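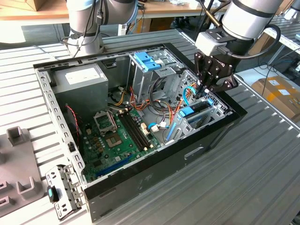 Figure 7.1 Two arms over an opened desktop computer. The gripper on the right is reaching in near the expansion slots.

Chapter 7
Planning When the Parts Are in the Way

Look at the wrist of the arm on the right in Figure 7.1, then at the walls and cables below it. How would you get the fingers down to the blue clip without touching anything else? You can probably trace a good path with your own hand in a second or two. Getting a program to find one is a wonderful problem, and by the end of this chapter you will have written a planner that can do it!

In Chapter 6 we planned motions over a clear table. Our obstacles were boxes, we knew where every box was, and a path was either free or blocked. Now the arm has to work inside the obstacle. A computer case is a deep metal tray with a power supply, a drive cage and a tangle of colored wires packed into it, and the cables are the fun part. They sag, they spring back, and no drawing of the case will tell you where they hang today.

The planner we build is called Tillport. It was first written by Tsion Nigatu as a teaching tool, and it is small enough to read in an afternoon (24 functions in all, most of them short). Tillport takes three inputs: a point cloud from the wrist camera, a model of the arm, and a goal pose for the fingertips. It gives back a list of joint positions, or it tells you that it ran out of time. We will spend a good while on that second answer, because a planner that fails clearly is much easier to fix.

Two arms make things livelier. Each one is a moving obstacle for the other, and both have cables of their own running along the links. Section 7.4 treats the pair as a single machine with a great many joints. Section 7.5 lets the arms take turns and compares the results. Try to guess which method you will like better before you read them, and write your guess down.

Osvaldo Moura tested an early version of Section 7.3 with his students at Amaral. Their planner found a path on 90 of 214 recorded cases. One team then noticed that they had been growing every cable into a solid block the width of the gripper. Shrinking that margin opened up paths all over the data set, along with a few new collisions, and you will get to argue over that trade in Exercise 7.9.

Before you begin

You will need your collision checker from Chapter 6 and the Wistier point cloud files for this chapter. If your checker still fails the thin wall test, go back and repair it first. Sheet metal is thin, and a checker that samples too coarsely will send a finger right through it.

7.1 What the Camera Misses

Start with a single view from the wrist. Load the first point cloud, turn it slowly on your screen, and look for the holes.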